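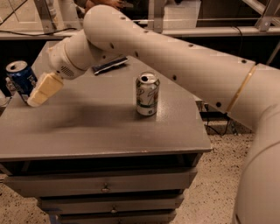
Drinks cans on work tables: revised practice from July 19, 2025

The house notes for shared tables have been revised, and the section on drinks cans is the part that has changed most. The previous text dated from November and dealt mainly with cups. Most drinks taken to the tables are now canned sodas, and the cup rules do not transfer well to them. A can has a narrower foot than a mug and no handle, and once it is open it cannot be closed again.

The revised section applies to all tables in the Dilten building and to the upper floor at Bosport. The Bosport ground floor keeps its existing rule of no open drinks.

Placement

Cans stand upright, directly on the tabletop, with at least a hand's width between the can and the nearest edge. A can close to the edge is the most common cause of spills in the log. People reach past it for something else, and the sleeve catches the rim.

Where two or more people share a table, cans of the same brand should not stand side by side. A blue Pepsi can and a white and silver 7UP can are easy to tell apart from any seat. Two Pepsi cans are not, and the usual outcome is that both get abandoned half full. If the same drink is unavoidable, turn one can so that its tab points toward its owner. Writing on the can with a marker works less well on bare metal, where the ink rubs off on the fingers.

Coasters are optional on the gray tabletops. They remain required on the oiled tables in the Dilten reading room, where condensation leaves a ring within the hour.

Chilled cans

A standard can holds 355 ml in the US size, and a full one taken from the refrigerator will collect a film of water on the outside in humid weather. The film runs down and gathers under the foot. On a smooth surface the can may then slide when nudged, where a dry can would tip. Neither is wanted near papers. Wipe the can once after taking it out and again after ten minutes. The cloths are on the hook next to the refrigerator and are washed with the kitchen towels.

Do not put cans in the freezer compartment to speed up cooling. The two that split there last winter took most of an afternoon to clean up, and the drawer runner still sticks. The main shelf is set cold enough. Allow at least 30 minutes in the door rack, longer if the rack has just been filled.

Opened cans

Bring the can to the table closed and open it there, standing, with the tab facing away from any keyboard. A can that has been carried upstairs should rest for a minute first. Tapping the lid makes little difference – time does.

An opened can stays at the table for as long as its owner does. Cans left behind are treated as finished. Whoever clears the table may empty them without asking, and this includes cans that are nearly full. The old practice of leaving a note on a can has been dropped. The notes got wet.

The silicone lids bought from Skelen are in the second drawer. They press onto the top of a standard can and hold well enough to keep dust and flies out. They are not watertight and should not be relied on if the can is laid on its side. Slim cans need the smaller lid, which has a notch in the rim.

Clearing and returning

1. Empty the can in the sink. The plants do not want it, and neither does the wastebasket.

2. Rinse with a little cold water. Half a swirl is enough for clear lemon-lime drinks. Cola leaves more sugar in the groove around the lid and needs a second rinse.

3. Stand the can upside down on the rack until it stops dripping.

4. Leave the can uncrushed. The Kröger crate holds cans in layers, and crushed ones jam between the dividers. The collection point also scans the printed code on the side, which it cannot read across a fold.

5. Leave the tab attached. Loose tabs end up in the sink trap.

6. Plastic bottles go in the other crate, caps on, labels left in place.

The crates are emptied when the upper layer is full. The last collection came to 351 cans across both buildings, of which 67 were turned back as crushed or still containing liquid. Step 2 and step 4 were added in response.

Wiping down

Soda residue on the gray tabletops is hard to see from above and easy to feel with the palm. Check by touch. Use a damp cloth with one drop of dish liquid, then a second cloth with plain water, then dry. The spray cleaner is for the sink area only. It leaves a haze on the gray finish that shows up under the evening lights and has to be buffed out.

For a fresh spill, lay a cloth over it and let it soak before wiping. Wiping at once spreads the liquid toward the table joints. If soda has already gone into a joint, fold a strip of paper towel, press it in along the full length, and replace it until it comes out clean. Report it on the sheet by the door in any case, with the table number.

Dried rings come off with warm water and a few minutes' wait. Do not scrape. The marks on table 2 at Dilten are from a ruler.

Stock

The refrigerator shelf is filled with a mix of cola and lemon-lime. Diet cola has been requested several times and will be tried once the present cases are gone. Older cases sit on the left and are used first. Please take from the front of the shelf and do not open a new case while the one below it still has cans in it. Up to four cases can be stacked in the pantry; a fifth puts the pile above the shelf bracket and the door will not close.

Cans with a dented rim go back to the supplier with the next delivery. A dent in the side wall is acceptable as long as the can stands flat.

Comments on the revised section can be written on the copy pinned in the Bosport kitchen. The section on hot drinks is under review separately, and the present wording stays in force until then.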